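Sorting loose bolts into a divided box: by size, by head, or by color?
Home Workshop > Storage and Organizing
Started by shiuli_b, 19 Jan 2024

shiuli_b wrote:
Okay, storage people, I need you. I have been putting off the hardware for months and finally cleared the marble-pattern top and got going.

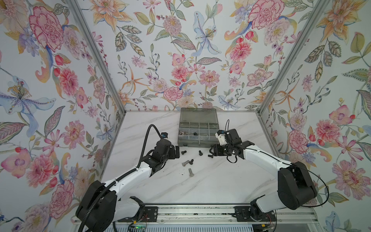
Black socket caps and silver hex heads, still waiting for a compartment.

The gray box is one of those see-through divided ones. So far I've got a few little silver nuts in the lower left and some small black fasteners next to them, and now I'm stuck on the bolts. Do they go by thread size, by head type, or just black in one spot and silver in another? My gut says color because I can find things fast that way, but my gut also once filed picture hooks under "kitchen."

fengyi_lam wrote:
Thread size, always. I did mine by color for a year and every time I needed an M5 I was picking through a pile of M4s and M6s that all looked the same from above. You grab one, it almost starts, you force it, and now you've got a chewed-up hole in your bookcase.

Also I love that wallpaper. The big pink and red carnation on the left!!

jahangir_w wrote:
Going to disagree with Feng-yi. Size first is great if you have drawers and drawers of space. In one small box you run out of compartments before you run out of sizes. Head type first, because that tells you which tool to pick up. Hex keys for the socket caps, wrench for the hex heads. Then split by size inside that if there's room.

I have an Erero cabinet in the garage with 80 little drawers and even there I group by head.

fengyi_lam wrote:
80 drawers and you're telling her how to live in one box, lol

jahangir_w wrote:
I earned those drawers.

rafsan.n wrote:
Do you own a thread gauge, Shiuli? The flat plastic kind with holes and studs. Mine came from Mridha and it lives right in the box lid. Takes all the guessing out, and you'll find out fast whether you've got a mix of metric and inch. Please don't put those in together. I spent most of November undoing that exact mistake after buying a mixed lot of 600 at an estate sale (great price, terrible idea).

shiuli_b wrote:
No gauge! I've been holding them up next to each other and squinting. And yes I am pretty sure there's a mix, some of these came out of my dad's coffee can.

Thank you for noticing the wallpaper, Feng-yi. The pale blue lilies are my favorites. My sister thinks it's too much for a place where you sort bolts and she can keep thinking it.

anjana_sen wrote:
Am I the only one who'd worry about the marble-pattern top? Silver hex heads rolling around on a nice surface, I'd have a towel down before I tipped anything out. Or a magnetic dish. Socket caps will stand up on their heads nicely but anything lying on its side is going to take off for the floor the minute you bump the table.

rafsan.n wrote:
Towel is good for noise, bad for finding nuts. They get caught in the loops. I use a cookie sheet with a low rim.

anjana_sen wrote:
A cookie sheet is going to sound like a drum kit, but fine. Put the towel under the cookie sheet.

jahangir_w wrote:
One more thing, check that the dividers go all the way up to the lid before you carry that box anywhere. My first one was an Estach with short dividers. I tipped it on its side in the car and had one large compartment when I got home.

shiuli_b wrote:
Oh no. I haven't tried that yet, will go press the lid down and look. I'm leaning toward Jahangir's way, head first, then size, and I'm ordering the gauge. Feng-yi, please don't be mad.

fengyi_lam wrote:
Not mad. Label the compartments on the bottom, though, where the tape doesn't rub off. And come back when you can't find an M5.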